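House Rules for Machines That File
Offices that once trained only their staff are now writing codes of practice for two-armed robots

By the time the day shift arrives at the Jornitz records office, the corridor outside the archive room already carries its notice for the morning: which desks are in robot use, which are not, and who holds the stop control. The notice is one page long. It took most of a year to agree on its wording.

Jornitz is one of several mid-sized employers that have adopted the Plotton Code, a voluntary set of rules for humanoid and two-armed robots in ordinary offices. The code was drafted after managers found that the safety documents supplied with their machines assumed a factory floor, with fences, painted lanes and trained operators. An office has none of these. It has carpet, shared desks, and people who walk past with coffee.

The first edition, published in March, runs to 90 clauses. Most deal with matters that would seem minor in a plant. Cabinet doors must be fully open or fully closed before an arm moves near them. Bags may not be left on the floor within reach of the machine. Staff working on the far side of a desk partition are to be treated as present in the work area, even when they are seated and out of the robot's view.

The clauses on handling have drawn the most comment. The code asks that any box or binder wider than one hand be supported by two before it is carried. One hand may take the first grip and tilt the object, but the second must be open and in position before the load leaves the furniture. Labels should face outward throughout, so that a person nearby can read what is being moved and can object if it is the wrong item.

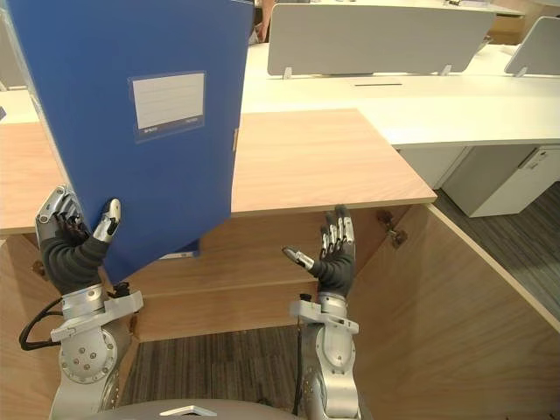

What the inspectors look for

Compliance is checked by Skuketus, an inspection body that visits each site twice in the first year. Its inspectors do not test the robot's software. They watch the work, read the log, and ask staff to explain the rules in their own words.

The log requirement is strict. A site must record 1,000 supervised handling tasks before it may apply for a reduced level of supervision, and every dropped or misplaced item must be entered, however small. Jornitz had recorded 850 at its last inspection. The office expects to reach the required number before the summer and has said that it will keep a supervisor in the room regardless.

Inspectors also examine cables. Under the code, any loop standing clear of an arm must be checked against nearby handles, hinges and brackets at the start of each shift. Several sites asked for this clause to be relaxed. The drafting group declined.

Points still in dispute

Nogueira, a document storage company with 2,000 employees, follows most of the code but has not signed it. Its objection concerns speed. The company argues that a single limit for all shared rooms is too cautious for sites where staff are absent overnight, and it has proposed a separate night schedule. Skuketus has replied that cleaners and security staff work at night and are owed the same protection as anyone else.

A second dispute concerns confidential files. The code says that a robot's cameras may run while it handles closed boxes but must be covered or switched off when a file is opened. Some employers regard this as unworkable, as the machine cannot place a sheet of paper it cannot see. A revised clause, which would allow the cameras to run provided that no images are stored, is out for comment.

The second edition will also address training for new employees, who at present receive the one-page notice and a short talk. Jornitz has asked that the talk be given in the archive room itself, with the machine switched on and the supervisor at the stop control.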